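Evaluation Diary: Honov Two-Arm Bench Package
Entry for Jun 27, 2026
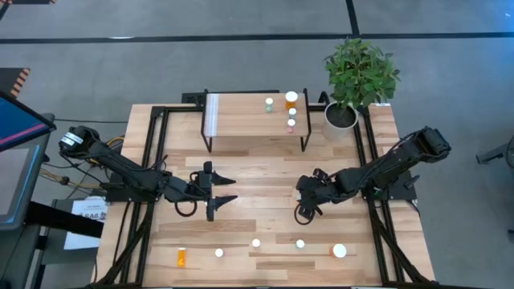 Condition of the bench

The package remains set up as agreed with the supplier, with both arms mounted on opposite sides of the wooden top and the small shelf at the far end. The pill bottles and caps are in use for the sorting portion of the evaluation. The potted plant stays at the far corner for the duration, in accordance with the layout sheet issued by Honov. Wai-kit Hsueh checked the clamps on both arm bases before power was applied and signed the morning sheet.

One matter was noted at startup. The cable under the right wrist hangs in a loop low enough to reach the tabletop when the gripper is turned down. The supplier's setup guide shows a cable clip at this point, and no clip was found in the parts box. A request has been sent.

Work performed

The session was given to the cap routine, the second of the routines listed in the Honov offer. Under this routine the operator places caps along the near edge, and the arms are to pick them up one at a time and return them to a marked spot. The supplier states that the routine can be taught by hand guidance in a single sitting. Our operators completed the teaching in 50 minutes, including one restart when the left arm lost its home position.

The left gripper has given no cause for complaint. Its pointed fingers close squarely on the small caps and do not push them along the wood. The right arm is less even in its performance. When it approaches steeply over the middle of the bench it pauses before the final descent, and on several attempts the pause was long enough for the software to report a timeout. Mr. Hsueh lowered the approach speed and the timeouts stopped, although the routine then ran more slowly than the figure in the offer. Both settings have been saved under separate names so that Honov can compare them.

Of 11 attempts at the full routine after this change, eight were completed without the operator stepping in. Two of the remaining attempts failed on the same cap, which tipped when touched and came to rest on its side. The other was stopped by the operator as a precaution when the loop of cable caught briefly under the right gripper. No damage was found, but the incident has been entered in the fault record and the clip request has been marked urgent.

Bottles were handled in the afternoon with the left arm only. Lifting an upright bottle from the near edge presented no difficulty. Placing it on the shelf was less certain, and the operator reported that the height of the shelf had to be entered by hand after each restart. The offer describes this value as stored. Honov's support desk confirmed by telephone that the value is stored in the current software release and that our unit was shipped with the previous one. The new release will be installed before bottle work continues.

Service and support

Support under the trial agreement is provided by Leung, acting for Honov in this region. The response today was prompt and courteous. It should be recorded, however, that the written agreement covers remote assistance only, and that a visit to our site is charged at 545 dollars before parts. The offer letter did not mention this charge. Procurement has been asked to raise the matter before any purchase is discussed.

The printed manual is adequate for setup and weak on recovery. The section on resuming an interrupted routine consists of one paragraph and refers to a menu that does not appear in our version. Staff have begun a list of corrections, which will be shared with the supplier at the end of the trial.

Comparison with the Cudstead offer

The competing package from Cudstead has not yet been delivered. Its brochure lists a longer reach and a closed cable path through the arm – a point of greater interest after today's stoppage. The price is higher and training is charged separately. No view on the two offers will be recorded here until the Cudstead unit has completed the same routines at our Draltley site, where bench space is reserved until November.

Open items

Cable clip for right wrist, requested from Honov through Leung.
Software release to be installed and the shelf height entered once more.
Right arm approach to be repeated at both saved speeds, with times written down by the operator.
Site visit charge, with procurement.

The bench was powered down at the close of the session and the fault record was countersigned by Mr. Hsueh.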